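May, bench notes, late afternoon

Second go at the strap repair for the Skekwood satchel. Reda Lamrani says the leather glue wants 16 hours under weight. I gave the last one 2 and it let go on the stairs, so he may have a point.

Cleared the table down to the pink plastic box and the small white tube, the one with 999 on it in red. Siu-fong Kan can read the rest if anyone wants the instructions, and this time I do. Thin coat on both faces, edges first. Test scraps go in the Drerndale drawer, marked 8 and up. Whoever has my good clamp, I'd like it back before the buckle end gets done.
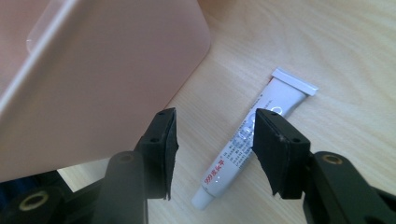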